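4.2 Attendance and the content of ministerial statements

The second part of the corpus consists of the public statements which were issued after bilateral defense meetings. We collected 276 statements in total. Following the procedure of Hegedűs and Bodnár, a statement was included only if it named at least one minister or deputy minister of defense and if the meeting was held in person. Telephone calls were left out, and so were the short notes that announce only a change of agenda.

Every statement was divided into sentences, which gave 2986 units for coding. Anikó Hegedűs and Kristóf Bodnár coded the units independently of each other. After a first round in April they compared their results, and the category "regional stability" was split in two, as it had been used both for concrete missions and for general wishes. The second round was done with the Zosik annotation tool, in which each unit is shown without the name of the issuing ministry.

The most frequent theme is the contribution to common missions. It is present in nearly all statements of the larger countries, while the smaller ones write more often about training and the exchange of officers. Spending is mentioned less than we expected. When it is mentioned, the sentence is usually placed near the end and the wording is very similar from one meeting to the next – we come back to this point in Section 5.

The presence of a chief of staff seems to change the text. In these cases the statement is longer and names more equipment programs and exercises. Procurement was coded as a separate theme, including unmanned and robotic systems.

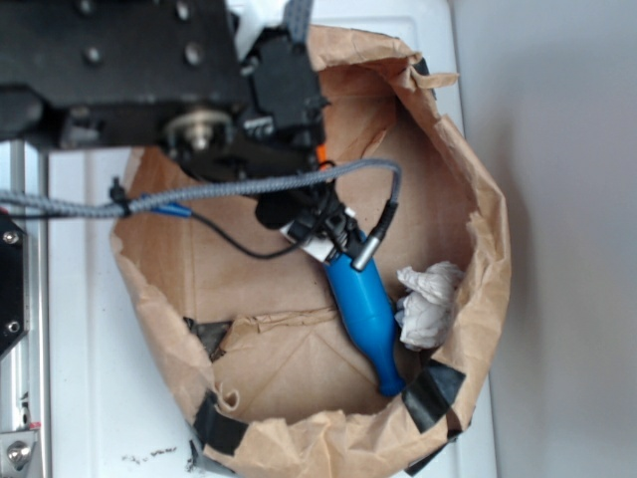
Figure 3. Robotic arm with gripper.

A difficulty remains with the translated statements. For 20 of them only an English version could be found, and we can not exclude that a theme was made weaker or stronger by the translator. We ran the analysis again without these texts. The order of the themes stayed the same, but the difference between missions and training became smaller. The reader should therefore take this difference with some caution.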